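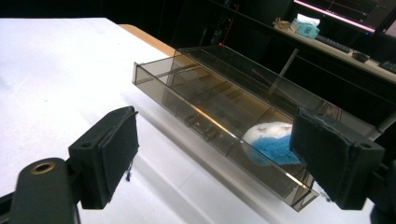 October 21, 2018 - by the Jaltovstead workshop group

3.2 Finger pads

I'd glued plain black foam to both fingers back in February, and I still like it. Figure 2 has the two pads with a tinted divided tray and a blue and white fluffy ball in it. The edges do fray - mine picked up lint in no time - but I ran 145 grasps in our shared shop at Plinville before changing anything. Soft things were easy. Slick plastic walls gave me 8 slips, mostly when I came in crooked.

Figure 2. Foam-padded fingers on either side of the tray.

Contact: Jovon build notes, Plinville | © 2018 | Back to top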